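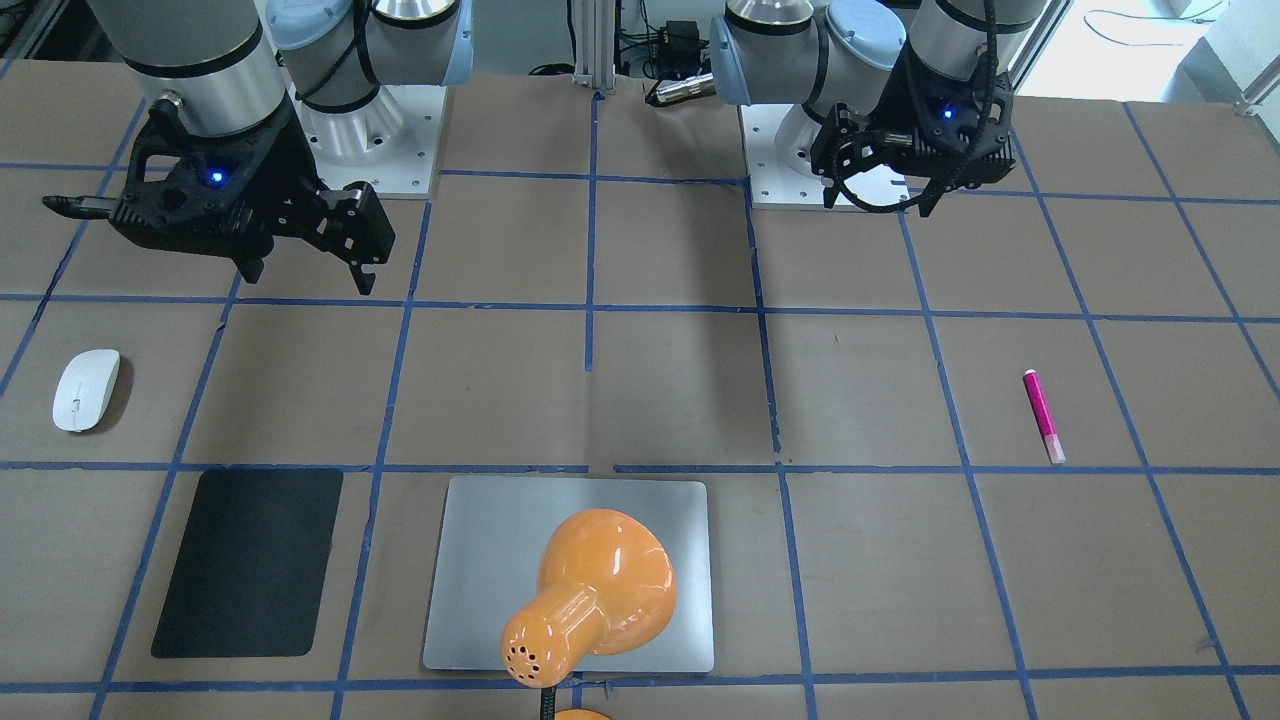

Marras Open Day

The Marras Open Day is a yearly public demonstration of two-armed robots held at the Marras workshop, a robotics training and test site run by the firm Trirkero. It takes place on a Wednesday in April and is free to enter. The event is best known for its tabletop sorting demonstration, in which a pair of robot arms handles ordinary desk items on a taped grid.

History

The open day was started by Evaristo Guerra, who managed the workshop at the time, as an evening for the families of employees. Visitors stood behind a rope and watched one arm stack boxes. The second arm was added the following year, and the event was opened to the public after a local technical school asked to bring a class. Attendance reached 1,105 at the most recent event, the highest so far. The building can hold around 2,000 people over a full day, but entry is limited by the size of the demonstration room.

Tabletop demonstration

The demonstration uses two arms mounted at the back of a wide table, each on its own white base plate. The table is covered with brown panels and marked off into squares with blue tape. Operators use the squares to call out positions, and visitors are asked to name one when they choose where an item should go. The tape is put down by hand and is replaced when it wears through.

The items are things found in most offices. They have included a white computer mouse, a black mouse pad, a larger silver-grey pad, a pink marker and an orange desk lamp. The marker is the smallest of these and is usually given to visitors as the first choice. The lamp is considered the hardest item in the set, owing to its rounded, glossy head and flexible neck. In one layout the lamp head is laid on the silver-grey pad and has to be lifted clear before the pad can be moved.

Each arm ends in a black two-fingered gripper. The arms are named from the robot's side, so the right arm is on the left for a person facing them across the table. Guides mention this at the start of each session, as visitors calling out instructions often mix up the two.

Software

The arms are run by a control program called Vuvus, written at Trirkero by a team under Junpei Takagi. An earlier program, Alus, was used for the first two public events and required the items to be placed in fixed starting squares. Vuvus accepts any starting layout.

Schedule

Sessions begin at 10 a.m. and there are seven in the day. The last is kept for school groups and includes a question period with the operators. Children under eight must be with an adult.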